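Last updated in June. Written for the Lakwood evening group, but anyone can follow along.

# How to draw a box in two-point perspective

You will need a sheet of paper at least as wide as a school drawing pad, an HB pencil, a softer pencil for the final lines, a ruler and an eraser. A long ruler helps. Mine is 38 cm and I still run out of it now and then.

Set aside an hour for the first attempt. After that a box takes a few minutes.

## 1. Draw the horizon

Draw a light line straight across the paper, a third of the way down. This is your eye level. Things above the line are seen from underneath, and things below it are seen from the top. Our box will sit below the line, so we'll see its top.

Press lightly. Almost everything you draw in the first four steps gets erased.

## 2. Mark the vanishing points

Put a dot at each end of the horizon, close to the edges of the paper. Label them L and R.

If the dots are too close together the box will look stretched and sharp at the near corner. If that happens, tape a strip of scrap paper to each side of your sheet and move the dots out onto the strips. Rawan Tannous, who taught me this, taped her sheet to the kitchen table and marked the points on the masking tape. That works too.

## 3. Draw the near edge

Draw one vertical line below the horizon, a little left or right of center. It is the corner of the box closest to you, and the only edge you will measure. Make it 6 cm for now.

From the top of that line, draw a light line to L and another to R. Do the same from the bottom. You should have two long wedges that narrow as they go out to the dots.

## 4. Close the sides and the top

Decide how wide each side should be and draw a vertical line across each wedge. Keep both lines parallel to the near edge.

Now take the top of the left vertical and draw a line to R. Take the top of the right vertical and draw a line to L. Where they cross is the back corner of the top. If the lines don't cross where you expect, check that you haven't sent both of them to the same dot. It is the most common mistake in this step.

## 5. Put the box on something

A box with nothing under it tends to float. Draw the edge of a table behind it, running at a slant, and leave the area past the edge darker than the tabletop. One straight edge between a light area and a dark one is enough to tell the eye there is a surface.

Plain colored blocks on a pale table are good subjects for this. Wood grain and patterned cloth can wait.

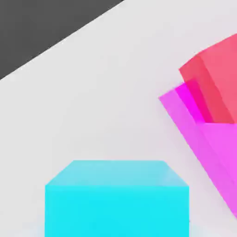

## 6. Add three values

Pick a direction for the light. If it comes from above and to the left:

- Leave the top of the box as bare paper.
- Shade the left side lightly, with strokes going one way.
- Shade the right side darker, going over it twice.

Don't outline the edges at this stage. The change in value should show where one face stops and the next one starts. Squint at the drawing, and if two faces blend together, darken the darker one.

For the shadow, start at the bottom corners on the right and draw it along the table, away from the light. It should be darkest right against the box.

## 7. Clean up

Erase the lines to L and R, the back edges and the horizon if you don't want it. Go over the outer edges once with the soft pencil.

## Common problems

**The box leans.** Your verticals aren't parallel. Measure from the side of the paper at the top and bottom of each one.

**The top looks tilted up.** The box is too far below the horizon. Move it up, or raise the horizon and use taller paper.

**It looks right but dull.** Try a different position for the near edge. A box with one wide side and one narrow side usually looks better than an even one.

## Practice

Draw four boxes on one sheet, all using the same L and R: one below the horizon, one above, one crossing it and one far off to the side. Ekrem Kaplan has a page on cylinders that follows from here, and you'll want to be comfortable with boxes before you start it.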